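Workshop notebook, March, mid-afternoon
Toria white: still crazing, and what I'm trying next 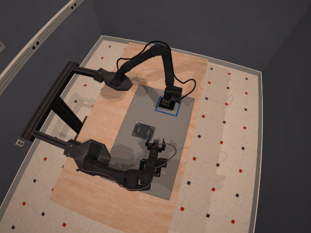
Somebody wrote under my last entry that I should quit fiddling with the cooling and go look at the silica, that slow cooling never cured a glaze that didn't fit its clay, and that I was going to burn up a month of firings finding this out. Fair! I grumbled at it for a day and then went and read my own notes back, and yes, I've been treating the kiln schedule like a magic wand.

So, starting over a bit. For anyone reading this who hasn't been following: Toria is the soft satin white we've been using on the mugs and the low bowls. On the old stoneware it was lovely and it never gave us trouble. Then we switched to the Cillero body (smoother, throws like a dream, doesn't chew up your hands) and within a couple of firings I was hearing that little ping, ping from the shelf while I was eating lunch. Anyone who glazes knows that ping. My stomach drops every time.

The crazing is fine and even, all over the inside of the mugs and worse where the glaze is thick. Very little on the outsides. A tea stain brings it right up. On a vase I'd live with it and maybe even call it pretty, but on a mug, no, I don't want it and I'm not selling it.

What I did since the last entry:

Mixed four versions of Toria from one dry base batch. One is straight, as a control, and the other three have added silica, stepping up each time. I dipped them on Cillero tiles, the L-shaped kind so I can see how it behaves on a vertical, and scratched the letter on the back before bisque instead of trusting myself with an oxide pencil. (Last time I wrote on them in pencil and it burned off. It was ordinary pencil. I don't want to talk about it.)

I sieved everything twice. Then A had a lump in it anyway, so A got sieved again.

Fired them on the middle shelf in the Flamgate kiln, cone 6, with the normal schedule and no fancy hold at the top. I wanted one thing changed and one thing only. I left the lid shut until the next morning, and I really did leave it, even though I walked past it more often than I needed to.

Results, as of this afternoon:

A (straight Toria): crazed, no surprise. I heard it going as soon as it was out on the bench.

B: crazed too, but the lines are farther apart. Bigger cells. I rubbed ink in and wiped it off and you can see the difference from across the room.

C: nothing at first. I was thrilled. Then I did the freezer and boiling water routine and got a few long lines at the thick end where the dips overlap. So it's close but it isn't there.

D: clean, even after the freezer. But the surface has gone a bit dry and stiff looking, and it's lost that buttery thing that made me like Toria to begin with. There's also a pinhole or two near the foot, which could be the extra silica making the melt stiffer or could be me not wiping the dust off. I had dusty hands that day, everything was dusty.

My guess is the sweet spot is between C and D, and then I need to get some of the melt back. I've got a little boron frit left and could swap some of the feldspar for it. That ought to bring the expansion down too, so I might not need as much silica as D after all. I should have thought of it before mixing D, but D taught me something, so okay.

About the feldspar. The sack we're on now is from Majumder and the one before wasn't, and I switched sacks at nearly the same time as we switched clay. I know, I know. Two changes at once and I wrote down neither. If the new sack runs a bit higher in sodium, that alone could push the expansion up, and I've been blaming poor Cillero for all of it. There's a coffee can of the old feldspar under the glaze table, enough for a small test, so I'll mix a 10 gram line blend... no, too small, my scale drifts at that size and I'd be kidding myself. I'll use whatever's in the can and make one decent cup of glaze with it. Same clay, same firing, only the feldspar different.

Also worth saying, thickness. I've been dipping the mug insides by pouring, swirling and pouring out, and I take my time about it, and that means the bottoms get a really heavy coat. I scratched through a fresh one with a needle tool and it was easily double what's on the outside wall. So even with a good recipe I need to pour faster or thin the bucket. I checked the bucket and it had gotten thick, naturally, from sitting there with the lid half on. Added water, stirred, measured it with the hydrometer, and then put the lid on properly like a grownup. Whoever leaves it off, please don't. It may have been me.

The mugs already glazed with the old mix, the whole batch of 32, are on the ware cart with a towel over them. They're only bisque with raw glaze, so I could wash them off and start again, and I think I'm going to. It's a miserable job and my hands will be prunes but it beats firing a cart full of pinging mugs. I'll give them a good long time to dry afterward, above the kiln with the fan going. I rushed this last summer and the glaze slid off the handles in sheets.

A couple of you asked if we could go hotter instead. We could try it, but Toria starts to run if you push it, and I like my shelves. Or pick another clay? I don't want to. I really love throwing this one and I'm being stubborn about it.

To mix next:
C plus a bit more silica, nothing else changed
C with frit in place of part of the feldspar
Straight Toria with the old feldspar out of the coffee can

All on Cillero tiles, thick and thin dip on each, same shelf if there's space. I'd like to get a mug in there as well, poured inside, as tiles never seem to tell the whole story. If someone is already loading a glaze firing, please save me a corner, I only need about the footprint of a dinner plate.

Reminder to me: buy silica, new dust mask filters, and a permanent marker for the sacks so the supplier and the opening month go on the front. And listen to the tiles again tomorrow. C had one more line in it when I went back after sweeping up.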